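Equipment Planning Coordinator (contract, part time)

Venosero is looking for a coordinator to plan and budget the next round of equipment for its cloth handling line. The contract starts in January and runs for 432 hours. Most of the work can be done from home, with 3 visits to our shop.

We now have one robot cell working on knit goods. The plan is to add more cells, and we need someone who can turn a wish list into a purchase plan that our finance office can approve. You will collect quotes, compare lead times, and keep one spreadsheet that everyone trusts. Two suppliers, Bindari and Nyarko, have already sent proposals. They don't cover the same items, so the first job is to line them up.

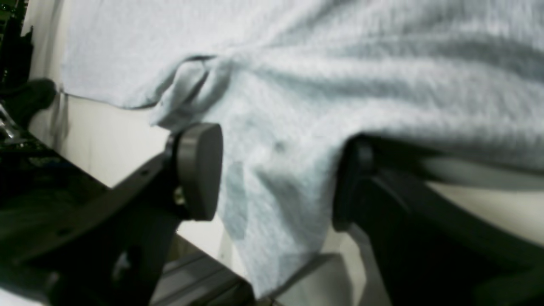 The budget has a line for grippers and a separate line for wear parts, and the second one is where our estimates have been weakest. Fingertip pads, fasteners and wrist cameras are ordered by different people at different times. We want them planned together. Fabric matters here too: a soft ribbed knit that bunches into folds and hangs in a flap between two fingers asks for other pads than a flat woven sheet does, and the quotes should say which cloth they were priced for. Please expect to spend time at the cell before you write to any supplier.

We have set aside $3000 for spare parts and some $2000 for test samples. The amount for the cells themselves will be shared with candidates at interview.

You should have:
Experience buying or budgeting for shop equipment
Good spreadsheet skills
Enough technical background to read a parts list and question it

Knowledge of the Imetti purchasing system helps – we can train you on it if needed. A degree is not required.

To apply, send a resume and one page on a purchase you planned, including what it cost against what you had budgeted. Applications are open until June 13, 2026. Questions about hours or travel can go to the same address as your application.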